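20 November 2024
By Wiroj Thepsuriya

When our teacher asked us to pick a topic about "food and the place you come from," I knew within a minute that I wanted to write about corn, and I will admit that part of the reason was my grandmother. She grew it behind her house in Kaewmanee for most of her life, and I spent a good many school vacations getting scratched by the leaves and being told I was picking the wrong ones.

For this project I talked to people in Kaewmanee who still grow sweet corn, and I handed out a survey at school and at the Saturday market. I got 77 surveys back, which was more than I had hoped for. My main question was a simple one: do people still eat corn the way their parents did?

The short answer is that they eat it just as often but cook it very differently. Of the 77 people, 39 said they boil it at home, and 17 said they mostly roast or bake it. The rest buy it ready to eat or get it from a can. Almost all of the older people told me their parents cooked it over charcoal, with the husk left on until the very end, and several of them got quite carried away describing the smell (I got hungry more than once while writing my notes!).

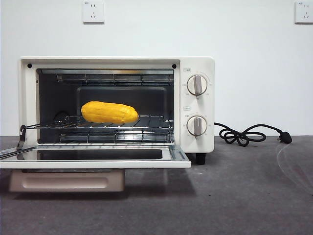 Figure 1. Toaster oven with its door open, something yellow on the rack.

Baking came up mostly with younger families who live in apartments, where you can't very well light a charcoal fire on the balcony. One mother told me she brushes hers with coconut milk and a little salt, the same as her own mother did over the coals, and that her kids have never had it any other way. I tried her recipe at home and my brother ate my share.

The growers had other things on their minds. The old local corn, which is white and a bit chewy, has nearly disappeared, and most of what they plant now is a sweet yellow kind. Buyers like it bright and even, with straight rows of kernels.

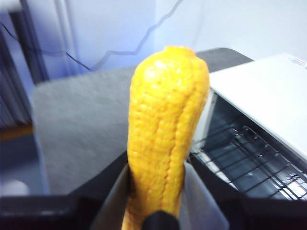

Photo: Terneto School project folder

My grandmother's neighbor still keeps seed from the white corn in a cookie tin. She planted over 200 seeds last February and lost a good part of them to birds, but she saved enough ears to try again, and she gave me a handful to take home. Mine are in two pots by our kitchen window. If I did this project over, I would start with the growers and leave the survey for later, as I only learned what to ask after I had already printed it.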